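Two grippers, one pegboard
Posted 9/2/24 in Bench notes

I have been putting off this comparison since June, mostly because swapping fingers on both arms takes most of an afternoon and I kept finding other things to do. The Kumier parallel gripper has been on my arms all year. Urmila Tyagi lent me a pair of Greluvik units with the adaptive linkage, and she wants them back, so the comparison finally got done.

The task is tool hanging. Tools start on the table, and each one has to end up on a hook or in a holder on the pegboard. I like it as a gripper test because the pick is easy and the placement is unforgiving. A scissor loop has to go over a hook with the blades hanging free, which means the grip has to leave the loop open and the tool cannot rotate in the fingers on the way up. A tape roll needs the core lined up with the hook. Pliers are worse than both, as the handles move relative to each other once you squeeze them.

Control is teleoperation through the Ileck controller for both grippers, same gains, same force ceiling. I left the trajectory smoothing off. Aleksi Rantala argued for leaving it on, and he may be right for a production setup, but the smoothing hides exactly the kind of chatter I wanted to see.

I ran 80 placements per gripper, split evenly over the tool types, with the start positions shuffled by hand between runs. A drop, a miss, or any placement where I had to regrasp more than once counts as a failure.
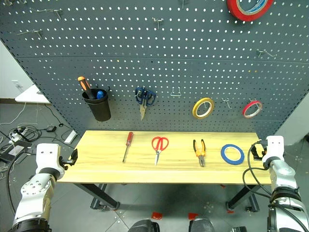
Screwdriver, scissors, pliers and blue tape on the table between the arms, grippers empty.

Results first. The Kumier failed 39 times. The Greluvik failed 8 times. I expected a difference but not one of that size, so I went back through the logs to see where it came from.

Most of the Kumier failures are slip in rotation. Its pads are flat and fairly hard, and when they close on a round screwdriver handle the contact is a pair of narrow lines. The handle stays put in translation and swings like a pendulum as soon as the wrist tilts. Raising the force helps a little. It also makes the pliers close, which changes the outline of the thing you are trying to hang. Softer pads would probably recover a good part of the gap, and I have a sheet of silicone here that I have not cut yet.

The Greluvik fingers wrap slightly on contact, so the screwdriver problem mostly goes away. The cost shows up on the scissors. The linkage needs room to open behind the object, and near the board it does not have that room. All 8 of its failures were scissors, either a fingertip touching the board early or a loop pushed off the hook on release. Backing out at an angle instead of straight away from the board fixed this in later practice, but I did not rerun the count with the new habit.

Tape was a wash. Both grippers hold a roll across its width without trouble, and both make it hard to see the core from the wrist camera once the fingers are closed. Wiremu Ormsby suggested gripping the rim on one side only and letting the roll hang, then approaching the hook from above. It works with either gripper and it is slower.

Two things about the setup that affect the numbers. First, one operator did everything, and the Kumier went first. Some of the improvement is me getting better at the board. I would guess a small part, given how the failures cluster, but a guess is what it is. Second, the wrist cable on the Greluvik is stiffer than the Kumier's, and on long reaches I could feel the arm working against it. I would route it differently next time – a service loop at the elbow, probably, with a clip on the forearm.

I also had a quick look at the Kaushik force sensor that Meenakshi Dubey recommended in the comments on the last post. It mounts between flange and gripper and adds enough length that the low hooks become awkward. It is back in its box until I can raise the bases.

Next is the silicone on the Kumier pads, same 80 placements, Greluvik first this time if Urmila lets me keep them that long. Raw logs are available by email.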